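Chapter 7
What a Demonstration Shows

By the end of this chapter you should be able to write a usable account of a robot demonstration, separate what you witnessed from what you were told, and ask for the figures a host has left off the slide.

In January 2020 a class of second-year automation students took a bus to the Clolosdale site of Morkero, a firm that sells handling cells to packing companies. It was an open day. There were pastries, a safety talk, a folder for each guest, and a run of the company's newest cell, called Yook. By lunch most of the students were ready to say that Yook could pick up "anything a person can." Their instructor, Aravind Annamalai, asked them to write down what they had seen it pick up. The lists were short, and no two of them agreed.

Nobody at Morkero had lied. The presenter said the cell had been tested on 655 different items. The folder said the same. But the students had not watched 655 items, and the folder didn't say how many tries each one was given, who laid the items out, or what was counted as a success. A gripper that lifts a box an inch and drops it has, under some definitions, picked it up.

Open days are sales events. That doesn't make them worthless, and you will learn a fair amount at a good one, but the host chooses the objects, the lighting, the order and the moment to stop for questions. Treat the run you are shown as the best run the host was able to arrange that morning. If it goes badly, that tells you something. If it goes well, you know it can go well.

Limp packaging deserves special attention. A rigid tube or carton has a shape the software can be given ahead of time. A plastic bag has a new shape every time it is touched. Clear film is harder again, as it bends the light and lets the table show through, and many vision systems do poorly with both. When a bag appears in a demonstration, find out whether it was placed by hand, and in what position, and whether the cell would cope if you crumpled it yourself and threw it down.

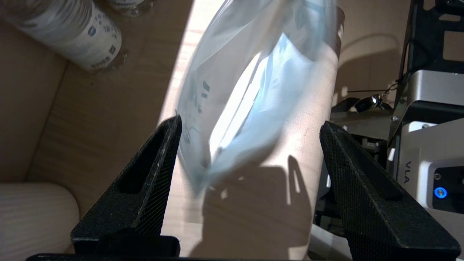 Refilwe Nkosi objects that this standard is unfair to the people who build the machines. A demonstration was never meant to be a trial, she writes in her comments on an early draft of this chapter, and a visitor who wants trial data should ask for it in advance and leave the engineers to do their jobs on the day.

She has a point about asking in advance. We are less persuaded by the rest. Visitors leave these events and place orders, and the orders are placed on the strength of what they watched. If a demonstration is good enough to sell a machine, it is good enough to be questioned.

Consider the one figure from Clolosdale that could be checked. A slide claimed 484 successful picks out of 486 attempts. One student asked where the attempts came from. They came from a single product, a boxed item made for a customer named Hutard, fed to the cell in the same orientation every time. That is a respectable result for a boxed item fed in the same orientation. It says nothing about bags, and it was shown on the same slide as the claim about 655 items, with no line between them. Several students had already copied the two numbers into one sentence.

The class then asked for a run of 300 picks on mixed goods, chosen by the visitors. The presenter said there wasn't time. Perhaps there wasn't. The request and the answer both belong in the report.

Section 7.1 covers preparation: what to request before the visit and how to word it. Section 7.2 deals with note-taking while the cell is running, including how to record a failed grasp when the presenter is talking over it. Section 7.3 returns to success rates and the many ways to count an attempt.

Before you go on

Find a published video of a robot handling soft packaging. Watch it once at normal speed and write a one-paragraph account. Watch it again and mark every cut, every change of speed, and every point where a human hand could have entered between shots. Then cross out each claim in your paragraph that the video does not support. Keep both versions, as you will need them for the exercise at the end of Section 7.2.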